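Wodlow two-finger gripper, small bench arm version
Product notice and replacement parts

Part number 1465
Status: available, with restrictions (see Grip release fault)
Page updated November 16, 2023

The Wodlow is an electric two-finger gripper for small bench arms. It is sold singly or as a pair for two-arm cells, and comes with the wrist flange, the cable and a set of plain black fingers. It is meant for light objects such as cups, foam blocks and tubes. It is not rated for glass, blades or anything that holds liquid.

Please read the next section before ordering or before running a unit you already own. It applies to all grippers with firmware older than the February release.

Grip release fault

Some units can report an object as released while the fingers are still pressing outwards or inwards on it. The arm then moves off at full travel speed with the object attached, or drags it along the bench. The fault has been seen most often with thin plastic cups, where the wall bends and the finger motor never reaches the current it expects. It has also been seen, less often, with foam cubes.

Trurnlow, who run our test bench, reproduced the fault in cup and cube sorting. Their layout is a gridded cloth over a flat table, with nesting cups and one-inch class foam blocks. 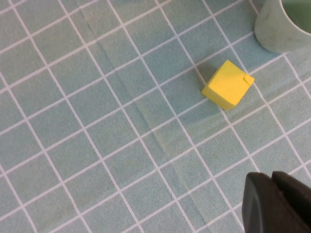
Cube and cup on the gridded cloth, gripper fingers at lower right.

In the test runs the gripper failed to report correctly in 41 releases. In most of these the object dropped by itself within a second. In the rest, the arm carried it on to the next position, and in two of those it knocked over a stack of cups before the operator pressed stop. No one was hurt. The stop button worked as it should each time.

Cause

The release signal is taken from the motor position and not from the force at the finger. If the finger pad sticks to a soft or bending surface, the motor can turn back a small amount inside the gear play, and the controller reads this as open. Gil-soo Ryu traced this on a stripped unit and found the same play in new and used gear sets. It is a design fault and not wear, so replacing the gears with the same type does not cure it.

Foam also picks up nicks along its edges when it is gripped off centre. Damaged foam catches on the pad more easily. If your blocks have torn corners, turn them so that the fingers close on clean faces, or change them.

What to do with an existing unit

Stop using automatic release on cups until the firmware has been changed. The unit may still be used under hand control with the arm at low speed.

Fit the 3 mm silicone-free pads (supplied at no charge). Wipe the finger faces with a dry cloth first. Do not use solvent.

Load the February firmware or later. This adds a short pause after opening and a second check of the finger position before the arm is allowed to move.

Run the release check in the service menu with the lightest object you handle. If the check fails, return the unit.

Keep hands out of the arm's reach while the check is running. An arm carrying something it believes it has dropped will not slow down for it. 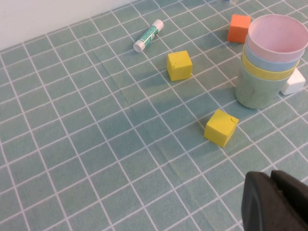

Soon-im Ko: We had this with cups at Ahn and thought it was our own script. The arm went off with a cup still on the fingers and swept half the bench. New firmware stopped it, but the pause adds up over a long run. Can it be shortened for foam only?

Reply from Nondent support: Yes. The pause is set per object type from the February firmware onwards. Please leave it at the default for cups. For foam it can be halved if the new pads are fitted.

Working inside cups

Gripping a cup from the inside puts more load on the pads than gripping it from the outside, and nested cups are the worst case. If the inner cup lifts the outer one with it, the release check can pass on the inner cup while the pair is still wedged together. Set the lowering depth so that the fingertips stay in the upper third of the cup, and use the slow approach speed. For nested stacks we advise gripping the outer wall where there is room.

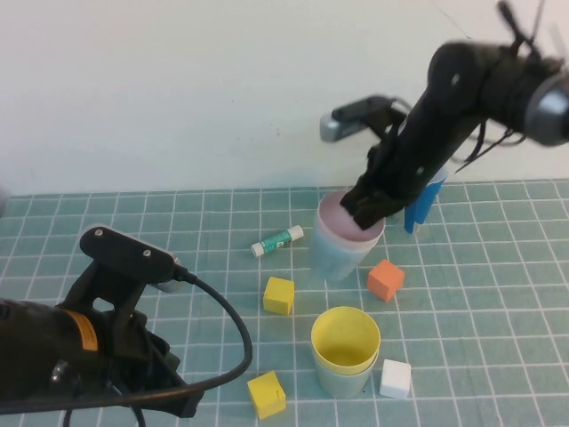
The depth setting is stored with the object type, so it has to be entered again if the type is renamed. Tae-yang Son has asked for a warning message when this happens and it is on the list for the next release.

Two-arm cells

Where two grippers share a bench, both must have the same firmware. A mixed pair will run, but the older unit will not wait for the newer one, and the arms can meet over the middle of the table. Check that each cable has enough slack for full wrist turn and that it does not lie across the path of the other arm. A cable caught under a cup can produce a false grip reading of its own.

Returns and spares

Units that fail the release check are repaired or replaced at our cost, including over two years after purchase. Send the gripper with its cable and fingers. The arm is not needed. Quote part number and firmware version on the label, and mark the parcel for Joon-young Wang.

Spares held in stock: finger pair, plain. Finger pair, padded. Pad set. Wrist flange with screws. Cable, straight plug. The angled plug cable has been withdrawn and the straight type fits in its place.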